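Quel disque de support pour faire lever et retourner un pain très hydraté ?

Forum Iltix > Cuisine et boulange > Pains au levain

Posté par mie_folle
Bonjour à tous ! Je me suis mise au levain en août et je suis complètement mordue, je fais deux pains par semaine et je n'achète plus rien à la boulangerie. Mon souci, c'est le moment où la pâte sort du banneton. Tant que je reste sur une pâte assez ferme, tout va bien, mais dès que je mets beaucoup d'eau, elle s'étale comme une crêpe avant d'arriver dans la cocotte. Je la retourne sur une planche farinée, elle colle, je tire, elle se dégonfle et je finis avec un pain plat (très bon quand même, hein !). Est-ce qu'il faut un support particulier ? Et est-ce que ça vient du retournement ou de ma façon de faire lever ? Mon banneton fait 26 cm, ma cocotte un peu moins.

Réponse de levain_du_soir
Ah, le fameux pain crêpe, on est tous passés par là ! À mon avis ton support n'y est pas pour grand-chose. Une pâte bien façonnée et bien froide se tient toute seule pendant les quelques secondes du transfert. Ce que je fais : pointage à température ambiante avec 4 séries de rabats, façonnage serré, puis le banneton part au frigo toute la nuit. Le matin je préchauffe la cocotte à fond et je sors la pâte au tout dernier moment. Elle est ferme, elle se décolle proprement et la lame passe dedans comme dans du beurre. Essaie déjà ça avant d'acheter quoi que ce soit.

Pour la farine du banneton, prends de la farine de riz, ou moitié riz moitié blé. Le blé seul boit l'eau de la pâte et fait de la colle. Et regarde aussi ton banneton : 26 cm pour une petite quantité de pâte, c'est large, elle s'étale déjà dedans pendant la pousse. J'en ai un plus étroit de chez Cemau, trouvé en brocante à Dromesden, et mes miches ont pris de la hauteur du jour au lendemain.

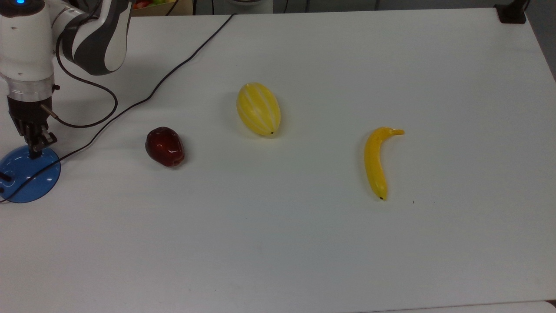 Iltix – Club Boulange maison

Pour le retournement lui-même, j'utilise une simple feuille de papier cuisson. Je la pose sur le banneton, une planche par-dessus, je retourne le tout d'un geste franc et je soulève le banneton bien droit. Ensuite je descends la pâte dans la cocotte en tenant le papier par les coins – attention aux doigts, c'est brûlant ! Découpe le papier un peu plus grand que la pâte, avec deux languettes pour la prise. Les plis qui dépassent marquent la croûte, alors autant en laisser le moins possible.

Réponse de pat_a_pain
moi je mets moins d'eau et pis c'est tout

Réponse de croute_et_cie
D'accord avec levain_du_soir pour le froid, ça change la vie ! J'ajoute quand même que la pâte est peut-être trop poussée avant le façonnage. Si elle est pleine de grosses bulles et qu'elle coule quand tu la sors du saladier, le frigo ne rattrapera rien. Arrête le pointage plus tôt, quand elle a gagné la moitié de son volume environ, et note tes horaires. Chez moi ça prend à peu près 6 heures en cette saison, mais ma cuisine est fraîche.

Pour le support, j'ai un tapis en silicone Urio avec des poignées. Très pratique, il se lave en deux minutes et je ne jette plus de papier. Vérifie juste la température maximale indiquée sur le tien, ils ne supportent pas tous la même chose.

Posté par mie_folle
Merci merci ! Je tente le frigo cette nuit avec la farine de riz, et je garde le tapis en idée de cadeau. Je reviens vous dire pour la hauteur !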